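4.2 What the losing managers told us

I went into this part of the study thinking the league winners would be the interesting ones. They weren't, or at least they weren't as interesting as the people who finished near the bottom and then signed up again the next summer. So I spent most of June rereading the exit surveys from those managers, and this section is mostly about them.

A quick reminder of the numbers. The Kirkstead leagues gave us 412 managers who finished a full fantasy football season, and 53 of them ended up last in their league. Between all of them they made 3725 waiver claims. I coded the claims myself, and Anastasia Politis coded a chunk of them again without seeing my labels. We argued over what counts as a "panic claim" for longer than I'd like to admit. In the end we settled on this: a claim made within a day of a loss, dropping a player who was drafted in the first six rounds. It's a blunt rule and I know it misses some cases (dropping a seventh-round rookie can be pure panic too), but at least two people can apply it and get the same answer.

By that rule, 1223 of the claims were panic claims. That surprised me. I play in two leagues and I'd have guessed far fewer, but then I'd also have sworn I never did it myself, and I had a look at my own history afterward and, well, I did it a lot in week five.

The last-place managers talked about these moves in a very particular way. They hardly ever said they'd picked the wrong player. They said they'd moved too soon. One wrote, "I dropped him on Monday night and by Thursday I felt sick." Another had dropped and re-added the same tight end three times and seemed kind of proud of it! Fotini Giannakopoulos, who ran the interviews with me, thinks the pride matters. Her view is that a good story from a bad season is part of what people are paying their entry fee for, and I've come around to that more than I expected to. 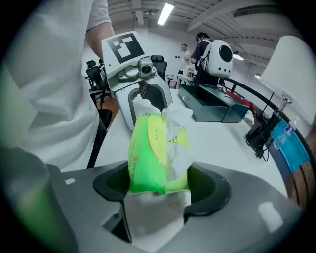
There was one more thing in the surveys I wasn't looking for. We'd asked a throwaway question at the end, something like "who did you talk to about your team this week?", and the answers were all over the place. Brothers-in-law, barbers, a guy at the bus stop. Managers at the bottom named plenty of people, and a lot of them were outside the league. My guess is that losing sends you looking for a sympathetic ear, and your leaguemates are not going to give you one. Michalis Rallis has a different read - he thinks talkative people just get more bad advice. We can't settle it with a survey that went out once, at the end.

I should say something about Zacharopoulos here, as reviewers of an earlier draft asked. The Zacharopoulos model treats each roster move as a small bet and expects managers to get more careful as the season goes on. Our winners fit that nicely. Our last-place group doesn't. They go quiet in the middle weeks, then get busy again right before the league playoffs, when most of them have nothing left to play for. If you've ever been out of it by week ten you'll know the feeling. You start rooting for chaos, or you start trying to wreck the season of whoever beat you in week two. Several people told us exactly that, and I believe them.

We did check whether draft slot explained any of this. It didn't seem to, though the leagues used different draft orders and I wouldn't lean on that result. Kamlesh Jaiswal reran the check with the auto-drafted teams taken out and the picture stayed the same. Injuries are harder. A manager who loses a first-round running back in September isn't panicking when he drops him, he's just doing what anyone would, and our rule still catches him if the timing lines up. We marked those cases where the survey mentioned an injury, but plenty of people left that box blank, so the panic count includes moves that were perfectly sensible.

The next section turns to trades, where the coding was easier and the arguments were worse.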